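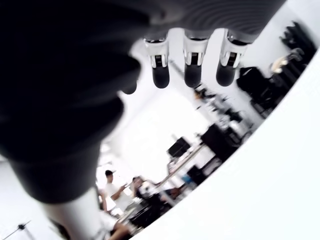

Figure 3. View from the wrist camera during a working session. Three fingertips hang below the hand; the benches and two members of the class are visible behind.

4. The hand module

4.1 Setting and structure

The hand module ran for the second half of the course, starting in January, and was the part that students had been asking about since the first lecture. The first half had dealt with coordinate frames, joint limits and the polite handling of error messages. Attendance in that half was acceptable. Attendance in the hand module was such that we ran short of chairs, which we record as our first finding.

Students worked in teams of three or four. Each team had two bench slots a week and was asked to produce, by the end of term, a short program that would pick up an object from a tray, hold it for a fixed time and put it down somewhere else. The wording of the task was left plain on purpose. In an earlier version of the course, run at Bramwell, the brief had gone to two pages and students had spent a good share of their bench time arguing over whether a dropped object counted as having been put down somewhere else. Under the new wording they still argued about it, but with less to quote.

The software was Gusora, a teaching package written in our own department and kept alive by whoever last complained about it. It gives students access to the finger joints, the wrist position and the wrist camera through a small set of commands. It doesn't plan grasps for them. Several students asked whether it could be made to do so, and the answer they received was that this was the course.

4.2 The wrist camera

We gave the teams the wrist view as their main source of information. They could of course look at the robot with their own eyes, and were encouraged to do so for reasons of safety, but any image used in the program or in the final report had to come from the wrist.

Figure 3 shows why this was harder than it sounded. With the wrist turned well over, the room tilts with it, and benches that are level in life run uphill from left to right. The hand itself takes up a large part of the view, and the pale curved surface at lower right takes up a good deal as well. What remains is a band of room between the two. Students who had expected a neat picture from above, with the object in the middle, had to think again about what their program could know at any moment.

Most teams began by treating the tilt as a fault. Three separate requests were made to have the camera put on straight. The camera was on straight; it was the wrist that wasn't, and the wrist was where their own code had sent it. Once this had sunk in, the better teams started to read the slope of the bench edge as a rough check on the wrist angle. One team built this into its program and was very pleased with it, until a change of posture took the bench out of view and the program concluded that the wrist had no angle at all.

The fingertips were more useful. They are dark and glossy, and each hangs below a bright white and silver housing, so the contrast between the two is strong even when the light in the room is unkind. Five teams used the housings as landmarks for working out where each finger was. This is a slightly absurd thing to do, given that the joint readings supply the same information with less effort, and we said so in week two. By week six we had stopped saying so. The students who took the long way round could explain how a point on the hand ends up at a point in the image, and those who took the joint readings on trust mostly could not.

4.3 What was recorded

Gusora keeps a log of every grasp attempt, along with a still from the wrist camera at the start and end of each. Over the module this gave us 600 logged attempts, of which 142 met the task in full: object lifted, held, and placed in the target tray. A further 32 lifted and held the object but set it down outside the tray. The rest failed at the lift or before it.

We had planned to sort the failures into kinds using the students' own notes, which each team was required to keep. The notes were of mixed value. "Missed" appears often, as does "missed again". One team kept a careful record of finger positions for two sessions and then switched to a system of faces, happy and sad, for which no key was provided. In the end we sorted the failures ourselves from the logs and stills, and the notes were used only to settle doubtful cases.

Two kinds of failure made up the bulk. In the first, the fingers closed before the hand had reached the object. This is a timing error, easy to see in the log and simple to mend, and it had nearly vanished by the fourth week. In the second, the hand arrived in the right place but at the wrong tilt, so that one fingertip met the object well ahead of the others and pushed it away. This kind did not vanish. It became less common in teams that planned the wrist angle first and the position second, and stayed as it was in teams that did things the other way about.

A third kind, much smaller, we have labelled "other". It includes the afternoon on which a team ran its neighbours' program for a full session without noticing, and got better results than the neighbours did.

4.4 Working habits at the bench

The room was shared, and the bench slots overlapped. At most times there were people at work on objects, cables and reports while the hand was being moved by someone else, and the background of Figure 3 is a fair sample: one person on his feet with an arm raised in front of him, another seated and leaning in towards the table, and office chairs gathered round in no particular order.

We had worried that this would be a distraction. It seems to have been a help, at least in one respect. Teams waiting for a slot watched the team in front, and mistakes travelled down the queue faster than they would have done through any handout of ours. So did cures. The habit of resting the fingers half closed before an approach began with one team on a Tuesday and was in every program by the end of the following week, with no two teams agreeing on who had thought of it.

The less welcome side was that bad habits travelled too. For a time it was held as common knowledge that the hand worked better if the program was started twice. We found no basis for this in the logs. It was still being done in the final session.

We also looked at who in each team did what. The sign-in sheet asked for the name of the person at the keyboard, and in most teams this was the same person for the first three weeks. From week four we required the keyboard to change hands at the start of each slot. Complaints were lively. The rate of full successes fell in the week of the change and then rose past its old level, though we would not want to hang too much on this, as everyone was getting better by then in any case and the end of term was near enough to concentrate minds.

4.5 Student responses

At the end of the module we gave out a short paper questionnaire and had 18 forms back. Students were asked which part of the task had taken the most time, which part they had learned most from, and what they would change.

The first two questions drew nearly the same answer from nearly everyone, namely the relation between the wrist, the camera and the object. Students did not on the whole describe this as enjoyable. One wrote that they now tilted their head when looking at photographs. Another wrote that the hand was "always in the way of what the hand is doing", which is a better account of the problem than the one in our lecture notes, and we have since put it there.

Answers to the third question were more varied. More bench time was a common request, as was a second camera placed somewhere sensible. We are in favour of the former. On the latter we are less sure. A fixed camera was part of the sister course at Prurkard, where students reached a working program sooner, but by the account of the staff there they tended to tune the motion by eye until it worked for one tray in one place. When the tray was moved, so was the problem. Our own students were slower, and a tray moved by a hand's width cost most of them a session at worst.

4.6 Limits

The numbers above come from one course in one room with one hand. Teams chose their own objects from a common box, and some chose more kindly than others. A soft block forgives a poor approach in a way that a round tin does not, and we made no attempt to correct for this. The log also counts an attempt from the moment the fingers are told to close, so a program that drove the hand to the wrong end of the bench and stopped there left no mark on our figures. From memory, there were a fair few of those.

The comparison with Prurkard is informal and rests on conversation. A proper version, with the same objects and the same trays at both sites, is being drawn up with colleagues at Buditz, who have offered the use of their log format on the condition that we stop changing ours.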